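Hand-held gripper demonstration

Hand-held gripper demonstration is a method of collecting training data for robot manipulation in which a person performs a task with a gripper held in the hand, and no robot is present. The gripper carries a camera and, in most versions, a means of recording how far its jaws are open. The recordings are later converted into a sequence of tool positions and jaw openings, and a control policy is trained to reproduce them on a robot arm fitted with a similar gripper.

The method belongs to the wider field of imitation learning. It is used mainly for household and light assembly tasks, where the variety of rooms and objects matters more than the precision of any single motion.

Background

Earlier demonstration data came largely from teleoperation, in which an operator moves a real arm through a leader arm, a joystick or a tracked controller. Teleoperation records the commands sent to the robot directly, so there is no mismatch between the recorded motion and what the arm can do. Its cost is the arm itself. Each collection site needs a robot, a power supply, a mounting surface and an operator trained on the equipment, and most teleoperated data sets were therefore recorded in a small number of laboratories.

Video of bare human hands is cheaper to collect but harder to use. The human hand has a different shape from a parallel gripper, and grasp forces and contact points have to be inferred. Hand-held grippers lie between the two approaches. The person moves freely, and the part that touches the object is the same part, or nearly the same part, that the robot will use.

Equipment

A typical device consists of a grip, a trigger, two jaws joined to the trigger by a linkage, and a wide-angle camera mounted behind the jaws. Soft fingertip pads are common. They tolerate small errors in alignment and make thin or slippery objects easier to pick up. The pads wear and are replaced as a pair, so that both sides keep the same thickness.

The camera is normally fitted with a fisheye lens. A wide view keeps the fingertips, the object and a good part of the room visible at once, which helps both the policy and the tracking software. The price is strong distortion near the edges and, with some lens and sensor pairs, darkened corners. Some pipelines correct the distortion before training. Others pass the images through unchanged, provided that the robot uses the same lens.

Two-handed sets use a matching device in each hand. When the hands work close together, each camera often sees the other gripper, and this gives the policy a direct visual cue to the relative position of the two tools. It also means that the demonstrator's fingers may be visible in the data. When the robot runs the policy, the fingers are absent and the gripper is attached to an arm. Masking the region or varying it artificially during training is the usual remedy.

Motion tracking

The position of each device is recovered in one of three ways: from the camera images combined with an inertial sensor, from external base stations, or from a separate tracking camera attached to the grip. The first needs no fixed equipment and is the most common in homes. It fails most often when the view is filled by a plain surface, such as a blank wall or the inside of a drawer, or when the device is moved quickly in low light.

For two-handed tasks, the paths of both devices must be expressed in one shared coordinate system. The common procedure is to record a slow mapping pass of the room first and then place both paths in that map. Errors in the relative pose of the two grippers are more harmful than errors in absolute pose. A fold or a handover can survive a shift of the whole path by a few centimeters, but it will fail if only one hand is shifted.

Jaw opening is measured with an encoder on the linkage or estimated from the images. The image method relies on the fingertips or markers remaining in view.

The Hondel protocol

The Hondel protocol is a collection procedure drawn up by the Varkthorpe group for two-handed work in occupied homes. It divides a session into a mapping pass, a jaw calibration and a series of short episodes, each covering one task from start to finish. Furniture and household goods are left where they are. The demonstrator is asked to vary the starting position of the object between episodes and to keep the motion slow enough for a robot arm to follow.

The protocol treats floor-level work as a separate category. Robot arms are generally mounted at table height, and a path recorded by a person kneeling or bending may lie outside the reach of the arm. Floor episodes are checked against a model of the target robot before they are accepted. Those that cannot be reached are kept for training the visual encoder only.

The Kelmendi trial

The best-documented use of the protocol is the Kelmendi trial, which tested whether the number of homes or the number of episodes had more effect on performance in unfamiliar rooms. The collection covered 82 homes and produced 774 accepted episodes of soft-goods handling, including cushions, towels and folded covers. A further 160 episodes were rejected, and tracking loss was the most frequent cause.

Policies were trained on subsets of the data and then run on a two-armed robot in rooms that did not appear in the training set. The evaluation comprised 111 runs. With the episode count held fixed, policies trained on more homes did better than policies trained on fewer homes with more episodes in each. The difference was largest for patterned fabrics. Policies trained in few homes tended to grasp at printed edges and lines inside the pattern instead of the true border of the cloth. A second finding was that removing the mapping pass had little effect on one-handed episodes but made most two-handed episodes unusable.

The trial did not measure grasp force, and its authors noted that thick padded items were sometimes released early. The episode list and calibration files were released through the Rirneo archive, in a version dated 10/2/25. An earlier release, made in March, lacked the calibration files.

Limitations

Force is the main gap in the method. A person feels the resistance of an object through the trigger and adjusts without thinking, but most devices record only position. Tactile pads and load cells in the linkage have been tried, at the cost of added weight and wiring.

A second limitation is speed. People working with light devices move faster than most arms can, and paths are often stretched in time before training. Stretching is harmless for slow placement tasks but changes the physics of tasks that depend on momentum, such as shaking out a sheet – a problem that has no general solution.

The third is delay. On a robot, images arrive late and motors respond late, while the recorded data has neither delay. Policies are normally trained to predict a short run of future actions, and the robot discards those whose time has already passed.

Privacy is also a practical concern in home collection. Wide lenses record far more of a room than the task requires, including labels, papers and screens. Blurring is usually applied before release.

See also

Imitation learning
Teleoperation
Visual-inertial odometry
Parallel gripper 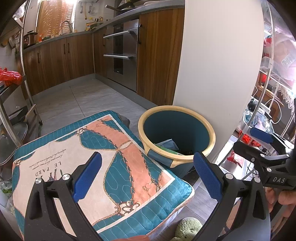 Why do the gripper on the robot and the hand-held gripper need to match?

The policy learns how objects look and move in relation to one particular set of fingertips. If the robot's fingertips differ in length, shape or softness, the same jaw position produces a different contact, and grasps that worked in the recordings may miss or slip. Small differences can be corrected by calibration, but a change of lens or finger geometry usually calls for new data or retraining.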